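Can a robot do my chores yet? I went to Toledo to ask

I have a pile of clean towels on my couch that has been there since January, so I'll admit I had a personal interest in this one. When Stotura, a small outfit in Toledo that tests robot arms on everyday jobs, agreed to let me come by, I had my coat on before I'd finished reading the email.

The engineer who let me in asked me to leave names out of it, which is fine by me. We sat down with two coffees at 9 in the morning and I got straight to the towels.

"Everybody asks about laundry," the engineer told me, laughing. "Laundry is the worst thing you could pick! A towel never lands the same way twice. You pick up a corner and now you have a completely different shape in front of you."

So what does go well? Plates into a rack, apparently. Cups too, as long as they aren't too close together. Blocks, boxes, bottles, anything stiff that keeps its shape when you grab it. Stotura has a long-running test it calls Uko, which is a list of 41 small chores taken from kitchens, garages and shop floors (wipe a counter, put lids on jars, sort screws, that kind of thing), and the stiff-object ones are way ahead of the rest.

"I'd put a machine on sorting jars tomorrow," the engineer said. "I wouldn't leave it alone with a drawer full of chargers."

Cables, it seems, are the towel of the workshop world. They droop, they loop over each other, and the plug at the end is the one part you care about and also the smallest. I said my own desk was a lost cause and got a very understanding nod.
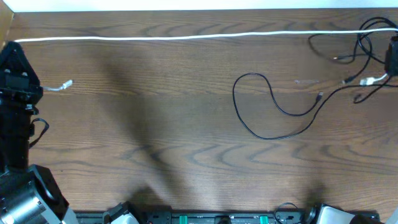
Which household chore will a machine take over first? Clearing the table, in the engineer's opinion, because dishes are stiff, they come in a handful of shapes, and it doesn't much matter if the job takes twenty minutes while you're watching TV.

Speed came up a lot after that. A person can straighten out a messy cord almost without looking, usually while talking to somebody else. An arm has to find an end, decide which piece passes over which, pull a little and look again. "The pulling is easy. Deciding what to pull is where the time goes," I was told. Over the winter the team logged 2,857 tries across the whole Uko list, and 742 of those were cord jobs of one kind or another - more than any other group, and still the one they argue about at lunch.

I asked whether shops are closer to this than homes. The answer was a firm yes, with a story attached. Stotura did a trial with Brarkesby, a parts supplier that wanted help packing small orders. Same bench, same bins, same lights every day. "You can arrange a shop around the machine. Try telling a family with two kids that the cereal always goes in the same spot!"

Fair point. I can't even get the cereal to go back in the cupboard.

Before I left I tried one last time on the towels. Would I be able to buy something in five years that folds them? There was a long sip of coffee.

"Fold them, maybe. Fold them, carry them upstairs and put them in the closet without knocking anything over - I'd want longer than five."

I drove home and folded the towels myself. It took six minutes, and two of them are still crooked.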